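Busmont Table Linen Shrinkage Records

README for release 1.2
Last updated 20 December 2018
Maintainer: Raed Hattar

Summary

This release contains length and width measurements of flat table linen taken before and after commercial laundering at the Busmont plant. It covers 2645 individual pieces and 3717 measurement events. Pieces are tablecloths, runners, overlays and napkins in cotton, polyester and cotton-polyester blends. Every piece was measured at intake. Only part of the stock was measured again, so many pieces have a single row.

Files

pieces.csv: one row per piece, keyed by piece_id
events.csv: one row per measurement event, 14 columns
wash_programs.csv: temperature, drum load and finishing settings for each program code
changes.txt: differences between releases

All files are UTF-8, comma separated, with a header row. Decimal points are used throughout. Empty fields mean the value was not recorded. Release 1.0 used -1 for the same purpose; any script written against 1.0 has to be updated.

Main columns in events.csv

event_id: integer, unique
piece_id: matches pieces.csv
cycle_count: completed wash cycles at the time of measurement, zero at intake
program: code from wash_programs.csv for the most recent wash
length_mm, width_mm: finished size, hem to hem
skew_mm: difference between the two diagonals
rest_hours: time between finishing and measurement
finish: one of flatwork, tumble, line
supplier: Jilska, Andico or other
operator: two-letter code, not linked to any personal record
note: free text, mostly empty

The remaining two columns, batch and source_sheet, trace each row back to the paper log. They have no analytical use.

Definitions

Length is always the warp direction, even where the piece is wider than it is long. This differs from the convention on supplier packing slips, where length is the longer side. Jilska slips give cut size before hemming and Andico slips give finished size. Neither was used as a baseline. The baseline for every piece is its own intake measurement.

Shrinkage is not stored. Compute it as the intake value minus the later value, divided by the intake value. A negative result means the piece grew. Some growth in the width is expected in flatwork finishing, where the cloth is pulled across the feed.

Program codes

The program named Pop is the short warm cycle used for lightly soiled polyester. It was given that name on the plant floor and the name was kept in the data. Codes starting with C are cotton programs and codes starting with M are mixed loads. Code M4 was withdrawn in January and replaced by M5, with a lower extraction speed. Do not merge the two.

Measurement procedure

Pieces rest unfolded for at least four hours at room conditions. The cloth is laid on a level surface and smoothed by hand from the center outward, without stretching. Length and width are each read at three positions with a steel tape and averaged to the nearest millimeter. Diagonals are read once.

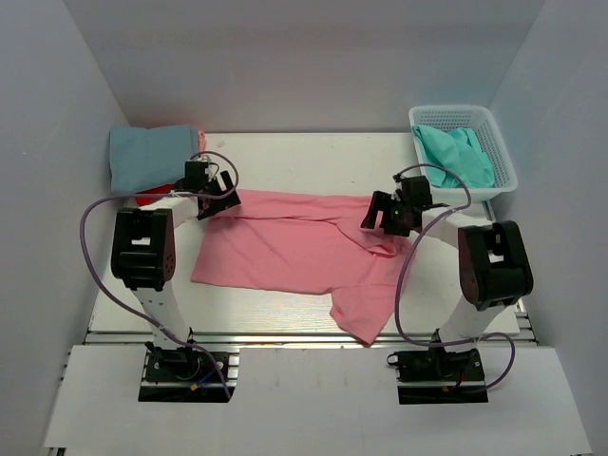

Readings are rejected if the three positions differ by more than 15 mm, in which case the piece is laid out again. If the second attempt also fails, the median is stored and the note field contains the word UNEVEN. Hem puckering is the usual cause in older cotton pieces.

Round tablecloths are handled separately. Two perpendicular diameters are stored in length_mm and width_mm, and skew_mm is left empty. The shape column in pieces.csv identifies them.

Known problems

1. Some 800 events have no rest_hours value. They come from the first log sheets, which had no box for it. Treat them as unverified with respect to the rest period.

2. Fiber content is taken from the sewn label. No laboratory check was made.

3. Dark colors are overrepresented in cotton napkins and nearly absent in overlays. Color should not be used as a predictor without accounting for piece type.

4. Pieces removed from service for stains or tears drop out of the record. Values at high cycle counts therefore describe the pieces that lasted.

Suitable uses

Estimating hem allowance, comparing finishing methods, teaching repeated-measures analysis. The data are not suitable for ranking suppliers; stock was not assigned to programs at random.

Corrections

Send the event_id, the column and the proposed value to the maintainer. Corrections are checked against the paper log and listed in changes.txt.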